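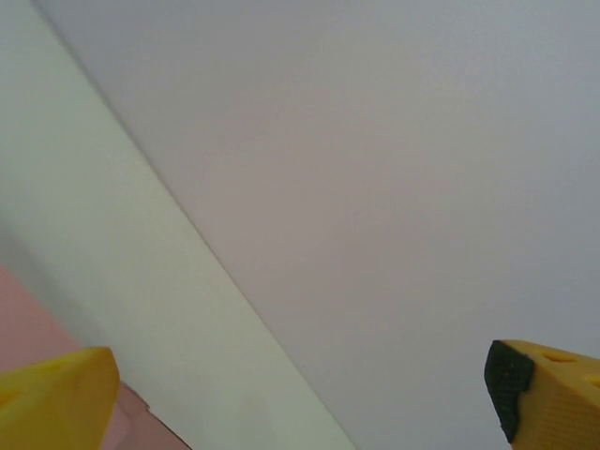
Washington Leite told his first class that a plain wall is the hardest thing in a house to get right, and that he'd take a room full of trim and shelves over one flat gray surface any day. Trim hides things. Flat paint in daylight hides nothing.

Chapter 11
Flat Surfaces, Pale Colors and the Line Between

Before you start. Read the section on primers again if it's been a while. Have a notebook, pencil, a flashlight and three or four sample cards in pale colors, any maker. Gray, a greenish white, a dusty pink if you can get one. Matte only for now. Satin comes in Chapter 12.

What this chapter covers: why pale colors shift, how two planes meet, cutting a straight line with no molding to lean on, touch-up (mostly why not to).

11.1 Pale is not neutral

Pick up a gray card. Looks gray. Put it next to a greenish white and it goes lavender, or close to it. Put the same card beside dusty pink and it cools off again. Nothing on the card changed. Your eye takes the neighbor color and pushes the other way.

Beginners get caught by this every time. They choose the gray alone, in the store, under store lights, then paint it next to something else and call to complain about the batch. The batch is fine. We had one of these at the Gellevska house, a hallway job, 400 square feet of wall and the owner sure she'd been sold purple. Odair Batista held a white card over the green side and asked her to look again. She kept the gray.

So: choose pale colors in pairs. Threes if there are three in the room. Tape the cards edge to edge, no white gap between them, and leave them up for a full day. Morning, noon, lamp. Write down what you see each time, in your own words. "Pinker than before" is a perfectly good note.

11.2 Soft changes across one wall

A wall painted one color is never one color to look at. Cooler toward a window with sky in it, warmer where light bounces in off a floor or a rug. On matte paint these changes are very gradual and most people never notice them. Do not try to fix them. I have seen a student roll a second, third and fourth coat on the "dark" end of a wall that was the same as the rest.

How to tell light from bad coverage: hold your flashlight close to the wall and move it along. If the patch stays put and has an edge, it's coverage. If it fades out or moves, light. Takes ten seconds and saves a can.

11.3 Where two planes meet

Two planes, two colors, no trim. The line has to carry the whole thing. On a good corner you get one thin dark line, a bit darker than either side, and thats shadow, not paint. Don't chase it with a brush.

Order of work:

Lighter color first. Run it past the corner by half an inch.
Let it dry. Overnight if you can, and the Galen workbook says the same.
Tape on the light side, press down hard with a putty knife.
Seal the tape edge with the lighter color again, thin.
Darker color up to the tape, two coats.
Pull the tape slow, back on itself, while the last coat is still soft.

Step four gets skipped. It's the one that matters. Any bleed under the tape is then the light color on the light color and dissappears.

Old corners wander. If yours is out by more than the width of a pencil, snap a line and paint to the line. A straight line slightly off the corner looks better than a crooked one dead on it. Turunen disagrees and has a whole page on it, see the reading list.

11.4 Touch-up

Short section. Matte touches up better than anything else and still not well. Same can, same roller, feather out, walk away. If it shows after a day, repaint corner to corner.

Exercise 11-A

Take a piece of drywall offcut, or heavy board folded down the middle. Gray one side, greenish white the other. Cut the line with tape. Do a second one freehand. Label both on the back and bring them in, we'll be using them agian for 11-B.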